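From: Bandara workroom list
Subject: Re: Power boards on the long table

Replying to the whole list, as a few of you have written separately with much the same questions. The original message went out in July and I've copied it in below for anyone who joined after that.

> Hi all,
> Can we please sort out what is happening with power on the long table? Last month we had two brown boards from the old Vumen office, plus an extension lead running across to the window. The extension lead was across the walkway when I came in, and both boards were full.
> I need an iron, a lamp and a laptop charger for most of what I do in there, and I don't think that is unusual. I had to unplug a lamp to use the iron and then couldn't tell which plug was which.
> Could we have one decent board that stays on the table, with a switch for each outlet? And could somebody decide where it goes? I don't mind where, as long as it isn't underneath whatever I'm cutting.
> Thanks

All fair. The two brown boards have been taken out of use and so has the extension lead. I've now had the new board in the room for a couple of weeks and have some notes on it. I've put them under headings so you can skip to the part that concerns you.

The board itself

It is plain white, matte, with rounded edges and corners. The round push buttons run in a line down one side and the outlets are beside them. I asked for separate switches and that's what the supplier sent. The buttons stand up slightly from the face, so you can find them with a fingertip without moving whatever is next to them.

Each group of outlets has the three short parallel slots for a flat two-pin plug, and next to that the three-pin outlet with two angled slots and a shorter one. If you have a charger with a bulky body, plug it in first and see what room is left beside it. My laptop charger fits the three-pin outlet but covers part of its neighbour.

There is a small dark slot at the edge near the end of the board. I took this for a hanging hole and tried it on a screw at home, on a different board of the same pattern, where it held. I would still like ours to stay flat on the table for the time being. If it goes on the wall, the short leads won't reach the middle.
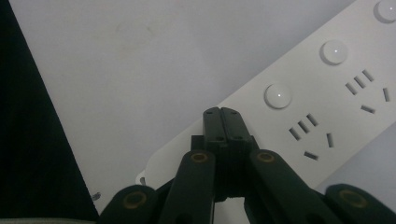

Where it sits

The table is 141 cm along the side we use most, and the wall outlet is at the left-hand end as you come in. I tried the board in three spots:

Flat along the back edge. Tidy, and it leaves the most room in front. The trouble is that people lean fabric and paper over the back and cover the buttons.

Across the middle. Everything reaches, and nothing else fits. I gave this one morning.

At an angle, towards one end. This is the spot I'd like us to settle on. The board takes up a corner of the surface and the rest is clear for work. You can reach the switches from either side, and two people can plug in without reaching across each other.

I had been fairly set on the back edge and I know several of you prefer things square. I did measure it. At an angle we lose a bit of depth in one corner, but someone laying out a pattern from the other end doesn't meet the board until they are over 100 cm along, and very little of what we cut is longer than that.
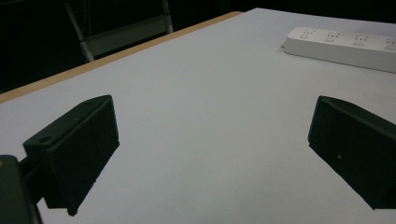
The other thing in favour of an angle is the lead. It comes off the end and drops straight down the side of the table without a kink, and there's enough slack for the board to be slid a hand's width either way. Please don't slide it further than that. If the lead is pulling, the board has gone too far.

If you are working on the big sheets, put the sheet down first and the board on top of it. It works as a weight, although not a very good one. When I did it the other way round, with the board under the paper, I drew a line straight over a button and tore the sheet.

Using it

Switch the outlet off before you pull the plug. Switch it off when you finish as well, even if you are coming back after lunch.

One iron at a time on this board. The second iron goes on the wall outlet near the sink end, which is on its own circuit. The kettle does not go on this board at all. It stays in the kitchen.

Don't plug another board into this one. That was half the problem with the old pair.

Label your plug. There is a roll of masking tape in the top drawer, and a marker that mostly works.

Wipe the board with a dry cloth only, with the wall outlet switched off. Spray goes on the table and not anywhere near the outlets. If you are using glue or dye, move the board to the shelf before you open anything.

The inventory number is 47, and I've written it in the book beside the cupboard. If you find a crack, a button that sticks or a smell, switch off at the wall, write it in the book against that number and leave the board alone.
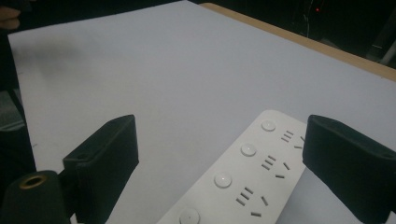
A member from the Lerkemari group wrote to ask whether one board is going to be enough once the evening sessions start again, and whether it would be better to buy two now, one for each end of the table. Their own room has a pair and they say the second one gets used every night. They also asked if people could bring their own.

On the first part, I'd like to see how we go until the end of September. The quote from Flarnstead for a second board of the same kind, with delivery and tagging, came to just under what we have left for equipment this quarter, and I would sooner keep that for the lamp arms. If the board is full on most evenings then I'll put the order in.

On bringing your own, no, sorry. Everything plugged in at the table needs to be in the book and tagged, and that includes boards. Lamps and chargers are fine if you have shown them to me first.

The two brown boards are in the box under the stairs with their plugs taped over. They're going to e-waste with the next load, so please don't rescue them. The extension lead is fine and is on the hook in the store, for outdoor stalls only.

If you have a strong objection to the angled position, reply to the list before the evening sessions start and tell me which spot you'd prefer. Otherwise I'll mark the corners on the table with tape and leave it there.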